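Chapter 11
Reading the Near-Future Novel: Rules, Costs, Loopholes

Before you start: read the first two chapters of Brivside. Not the whole book yet. Keep a pencil handy, we'll be marking pages.

Most near-future stories for teen readers start with one changed rule. A law, a fee, a new kind of school. Everything else stays pretty much the same. People still eat toast, miss the bus, fight with their sisters. Your first job as a reader is to find the rule and write it down in a single sentence. If it takes you a paragraph, try again.

In Brivside, by Davoud Vahidi, the rule is about sleep. Every citizen over fifteen owes the city 48 hours of it a month. You sleep, somebody richer stays awake. Vahidi never stops to explain how the transfer works. He gives us a clinic on Tolus Street, a form to sign, a girl named Sastetti who signs it for her brother. That's page 2. By the bottom of the page we know the rule, and we know who pays.

Note the order. Person first, then the rule acting on the person. The history of the law comes much later, if at all. Students writing there own stories nearly always do it backward, three pages of history and then a character wakes up.

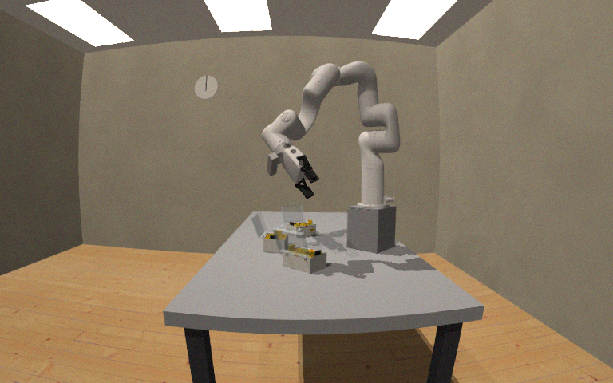
Figure 11.1. Robot arm above three small open boxes, with a wall clock behind. Computer rendering.

Setting does some of the work too. Near-future settings are often plain. Vahidi's clinic has a bench, a fan, a sink that drips. Compare Rashti, the short novel by Jamshid Jalali that we'll read in the second half of this chapter. A ferry town, same ferry it always had, except the fare is paid in memories. One change. The rest you could find on a map. Jalali spends a full page on ropes and tar before anybody pays anything, and the slow start matters, keep it in mind for Exercise 4.

Three terms for this chapter.

Premise: the changed rule, in one sentence.

Cost: what the rule takes, and from whom. Be specific. "Society suffers" is not a cost. Sastetti loses her evenings, then her job at the bakery, then the end of her brother's school play.

Loophole: the gap in the rule that a character finds or thinks they find. Plots in this kind of book tend to run on loopholes. Sastetti's is a clerical one, two people with the same name on the same form. It carries her all the way to page 278, and whether it holds is something we'll argue over in class.

A word on narrators. Brivside is first person, present tense. So we only know what Sastetti knows, and she is tired. Really tired. Sentences get shorter as the month goes on. She repeats herself. She gets a street name wrong in Chapter 5 and never fixes it. Mark places like these as you read, and don't assume the author slipped. Jalali's narrator is a different case, an old man telling it years later, with holes in the story where he paid the fare.

Warm-up, ten minutes, in your notebook. Write one changed rule for your own town. Next write one person it hurts and one person it helps. No explanations, no history, no names of presidents. Then swap with a partner and look for the loophole in theirs. Write it underneath, in a diferent color.

Keep the page. You'll need it again for the draft in Section 11.3.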